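Search this site
Search
Go

About us

Hi, I'm Mi-kyung Shin, and Skuneo is my cooking school. It's also my kitchen, my pantry and (on a bad week) my dining room as well, but mostly it's a place where people come to learn Korean home cooking from someone who got most of it wrong the first time.

I started teaching in November, in the back room of a fabric shop called Gamage. I'd been bringing in jars of kimchi for the women who worked there, and one of them asked if I'd show her how to make it. She told her sister, her sister told her whole netball team, and all of a sudden I had 11 people standing around a cutting table with their sleeves rolled up and a great big pile of wombok. I charged them for the vegetables and a bit extra for the gochugaru. The whole shop smelled of garlic for ages and Gamage very kindly never mentioned it.

Before all that I was a bookkeeper for a lighting company, Panon, and I was fine at it. I liked the people, I liked the biscuits, and I did my thinking about dinner between invoices. When Panon moved its office across town I decided not to go with it. My husband took the news pretty calmly, considering I'd already ordered a second fridge.

What we cook

Home food, mainly. Soups, braises, rice, pickles, the little side dishes that sit in the fridge all week and save you when you get in late. I do teach a barbecue class in summer because everyone asks for it, and it's a good night out, but if you really want to know how my family eats then come to the soup class. You'll learn a proper anchovy stock, you'll learn what to do with the radish, and you'll go home with enough for tomorrow's lunch.

I don't teach to the gram. My mum measured with a rice bowl and a look, and while I've written everything down for you (she'd be horrified), I still want you tasting as you go. Chillies vary, soy sauce varies, and the cabbages we get here are a lot more watery in some months than others. So taste it! Then put the spoon in the sink and get a clean one, please.
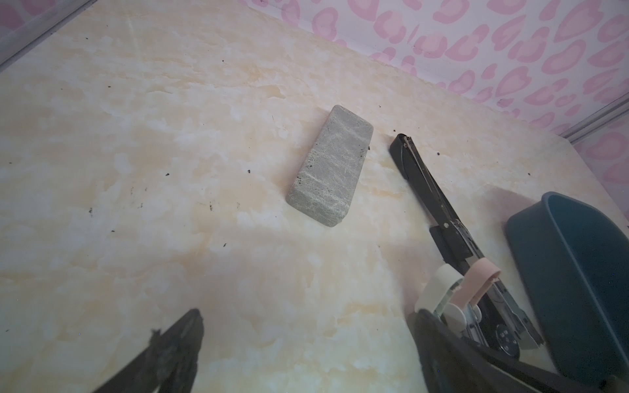
Crumbs on the marble pattern, pink wall behind.

How the classes run

We start at 10 in the morning or 6 at night and go for three hours, which includes sitting down to eat. I keep groups small so that everyone gets a go at the stove. You'll work in pairs unless you tell me you'd sooner be on your own, and that's perfectly all right, some people come to me for a bit of quiet. Aprons are here. Bring flat shoes, a couple of containers with lids that truly fit, and an appetite.

The dearest class is the full kimchi day and the cheapest is the pancake night, which I'd recommend if you're coming with teenagers. I can do vegetarian versions of nearly everything, including the kimchi – kelp and dried shiitake do the work of the fish sauce, and I often make it that way at home now. If you have a shellfish allergy, ring me before you book. Salted shrimp gets into a lot of things and I'd much rather talk it through with you properly.

Vetidine

A few people have asked about the name on the jars. Vetidine is our little pickle label, started when I couldn't keep up with requests from people who'd done the class and then admitted they weren't ever going to make it themselves. No judgement from me! We made 263 jars in our first batch and I labelled the lot by hand, crookedly. These days my niece does the labels. There's a cucumber one, a radish one and a perilla leaf one that sells out before I've had any, and you can pick them up when you come to class or order ahead by email.

I should say as well that we're not a restaurant. Every so often someone turns up hoping for lunch, and I feel terrible, and a couple of times I've fed them. Please don't count on it.

If you'd like to come along, have a look at the class list, or just write and tell me what you want to learn. Gift vouchers last 48 months, as I know how life gets. I answer all the emails myself, generally in the evening with a cup of barley tea, so give me a day or two.

Mi-kyung

Recent posts
Which gochugaru should I buy?
Pancake night: what to bring
Keeping kimchi when you've only got one fridge
Perilla in pots, an update
Soup class dates for winter

Contact | Class list | Gift vouchers | © Skuneo Cooking School | Back to top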